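Sunday, and I am behind on everything. Bed day. Off-white duvet gets shaken and pulled straight first, then whatever landed on it gets folded. I had 138 unread emails and decided the laundry came first — no regrets so far.
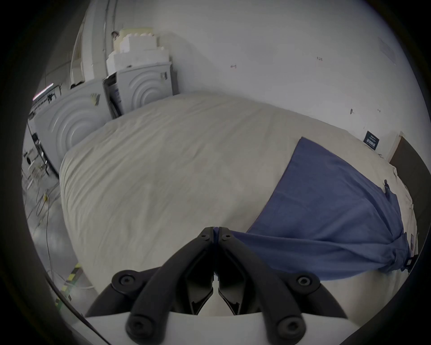
Blue one, still to fold.

Corner to corner is how I do it, then halves, then halves again. The soft ones never want to stay square. I used to iron, I quit, my life is teh same. Also still waiting on the Stollia pillow order, 80 bucks and not a peep from them. If it's not here by Sunday I'm going back to the ones from Ritau, which were flat but at least they showed up.
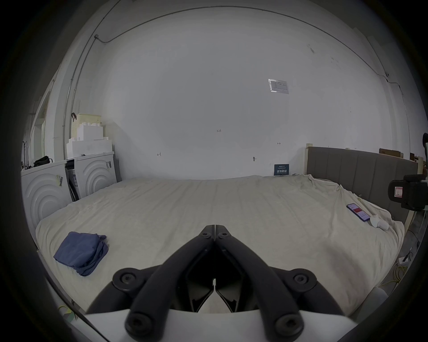 So anyway, phone down, folding first. That's the rule and I break it every week. Timer for ten minutes, do the blue stuff, smooth the sheet, done. Wrinkles down the side I leave alone, they come right back the second I sit down.

Still need to do towels. And socks, ugh. More later if the dryer behaves —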